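Stivwood wire dish rack review: a small rack that has earned its spot

19 July 2020

I have been through a lot of dish racks. There was the bamboo one that went grey at the feet, the plastic one with the built-in tray that grew things, and a fancy folding number that folded itself whenever I put a saucepan on it. So when I say I'm excited about a wire rack, please understand that I come to this with history.

The rack is from Stivwood, and I bought it at Ilura, the homewares shop near the tram stop, on the same day I picked up two pink dinner plates from Eneritz. I went in for the plates. I came out with the rack under my arm as well, and I've thought about the rack a good deal more than the plates since, although I'll get to them because they turned out to be part of the test.

First, what you get. It's a plain silver rectangle of wire with a lot of thin uprights making the slots. No drip tray, no cutlery cup, no little hooks for wine glasses. You take it out of the cardboard sleeve and it's ready, which pleased me no end after the folding one (that came with a diagram). It's light enough to pick up with one hand even when there are a few plates in it, and I do this all the time when I want the bench back for rolling pastry.

What I love most is the slots. They're close together, and that sounds like a bad thing until you put a shallow plate in one. My old rack had fat gaps, so every plate leaned on its neighbour and the wet bit stayed wet where they touched. In this one a plate goes in and stays more or less upright, with air on both sides. I washed up after a curry, went off to put a load of washing on, had a cup of tea, and came back to plates I could put straight in the cupboard. The old rack would have had me out with a tea towel.

The Eneritz plates are what really showed it off. They're round and quite shallow, a lovely pale matte pink, and matte glazes can be fussy things. Leave them lying flat with a bit of water on them and mine get a tidemark that only comes off with a second wash. Stood up in the rack they drain cleanly. They also have a thin bluish-grey edge that I was nervous about, because I've chipped a rim or two on metal racks before, usually by dropping a plate in from too high while talking. So far no chips at all. I'm trying to be gentler, so the rack may not deserve all the credit!

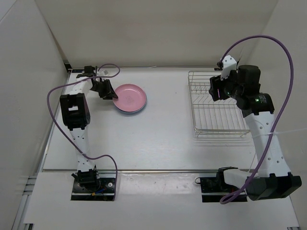
Moser wrote in under my last washing-up post to say that pink plates are all very well, but a wire rack without a tray is only half a rack, and the water has to go somewhere. Moser has had a similar one for years and keeps it on an old baking tray, tipped slightly towards the sink with a folded cloth under the back end, and reckons anyone buying one should budget for something to go underneath.

Fair point, and I've come around to it. For the first week I used a tea towel folded in half, which works but gets soggy by dinner time and has to be hung out. Now I use a shallow oven tray that no longer fits my oven, and I tip it out when I remember. If you have a draining board with proper grooves you won't need anything. If you have a flat bench, like mine, put it on your list. I still prefer having the tray separate, mind you. The built-in one on my plastic rack had corners I could never get a brush into, and this one just goes in the sink with everything else.

Now for the grumbles – there are a few.

Bowls are so-so. A wide, low pasta bowl will sit in the slots if you give it room, but deep cereal bowls want to roll forward, and you end up leaning them against the end and hoping. I put mine upside down on top of the plates, and that's fine for a small load and silly for a big one.

Mugs are the same story. There's no obvious home for them. I've taken to drying mugs on the tea towel beside the rack, so I suppose I haven't got rid of the tea towel after all.

Cutlery needs its own holder. I stand mine in a jam jar. It drains poorly because it is a jam jar, but it looks cheerful and cost me nothing. A friend uses a little terracotta pot with a hole in the bottom, and I'm going to copy that as soon as I finish the jam in the fridge and have two jars to feel guilty about.

It will also slide a bit on a smooth bench if you shove a plate in at an angle. A damp cloth under it stops that.

Cleaning is easy, with one warning. All those thin wires are simple to rinse but they do collect a chalky film where we live, down low where the plates sit. I give it a soak in warm water and vinegar and go over it with an old toothbrush. It's fiddly for ten minutes and then it looks new again. I haven't seen any rust, though I've only had mine a short while, and I'll report back in August if a spot turns up at the joins. That's where my mum's always went first.

Who would like it? Anyone who mostly washes plates. If your household is two people and a pile of dinner things, it's a delight. If you live on soup and coffee, I'd look for something with a mug rail and deeper spaces at one end. And if you have heavy cast iron to drain, keep that on a towel, since I wouldn't trust thin wire with it for long.

I'd give it 9 out of 10, with the missing point for the bowls. Ilura had it in silver only when I was there, down on the bottom shelf past the colanders.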